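4. First Wash and Drying Cycle

Before you put anything you like into the Dawber 301, run it once with nothing in it. The drum leaves the factory with a film of machine oil, and the oil would love to meet your shirts.

4.1 Empty cycle

1. Open both water valves fully. Half open counts as closed, as far as the Dawber is concerned, and it will show code F3 until you give in.
2. Turn the dial to Drum Care.
3. Press and hold Start for three seconds. A short tap only wakes the display.
4. Wait 36 minutes. The door stays locked for the last two of them, and pulling on it adds a third.

Note: The melody at the end of the cycle can be turned off. See section 9.2, the most visited page of this manual.

4.2 Washing towels

Wash new towels on their own the first time. They shed, and they are generous about it.

1. Load the drum no more than two-thirds full.
2. Pour detergent to the lower line in the drawer. The upper line is for work clothes and regret.
3. Leave the softener compartment empty. Softener coats the loops, and a coated towel mostly moves water from one part of you to another.
4. Select Towels and set the spin to 400.

CAUTION: Do not use the 3,000 setting printed on some early Zavier control panels. It is a misprint. The motor doesn't go that fast, and you would not want to be in the room if it did.
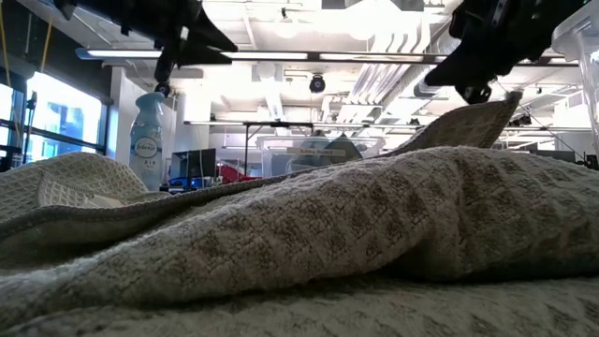 4.3 Drying

1. Shake each towel out before it goes back in. One good snap per end is enough.
2. Clean the lint screen. Yes, again.
3. Select Low Heat. Thick hems dry last, so check those before you call the load finished.
4. Take the towels out when the cycle ends. Anti-Crease will keep tumbling them for an hour, after which it loses interest.

Note: Binov dryer sheets leave a residue on the moisture sensor. If you must use them, wipe the sensor with a damp cloth every few loads.

4.4 If the load comes out stiff

Cut the detergent by half and wash again. If that doesn't help, your water is probably hard; fit the Nivura inlet filter (sold separately, naturally) as shown in section 7.

Manual revised January 23, 2026.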